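## 4. Laying out the Caldeira play kitchen

Now that the table is standing level and you have a clear top to work with, it's time for the part most families enjoy best – deciding where everything goes. Set aside 30 minutes or so if little ones are helping, and don't worry if it all gets moved about again by teatime.

1. Wipe the tabletop with a soft, barely damp cloth and let it dry. Please don't use scouring cream, as it dulls the white finish and we can't put that right for you afterwards.
2. Place the toaster oven first, over at the right-hand side, with its two black knobs where they can be reached comfortably. It's the bulkiest piece, and everything else is easier to arrange once it has a home.
3. Stand the colander at the opposite side. It takes up a fair bit of room, but it makes a very good fruit bowl when it isn't being used for pretend pasta.
4. Put the plate, the mug and the little blue cup in between, leaving a bit of space to pour and stir.
5. Bring out the food last of all. Scatter it loosely the first time – children do like to find things for themselves, and a table that's too tidy can put them off touching it.

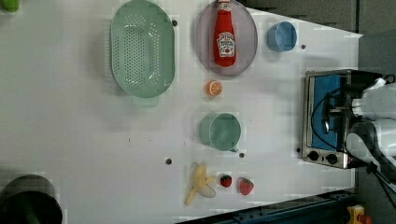 *Fig. 6. Crockery, toy food and toaster oven set out on the white top.*

Once you're happy with the layout, let the children play with it for a day or two before changing anything. If the oven feels too close to the plate, slide the plate across and leave the oven be.

**Note:** The Sellano fruit pack (banana, citrus slice and strawberries) may be washed by hand in lukewarm soapy water. Shake it well and leave it to dry on a tea towel overnight, particularly the banana, as water likes to sit under the peel.

**Caution:** Don't let children climb or lean on the tabletop, and keep real hot drinks well away from the play mugs. It's very easy to reach for the wrong one!

When playtime is over, the smaller pieces can be gathered up in the colander and put away in the Groveck storage bag – see section 5 for how to fold it.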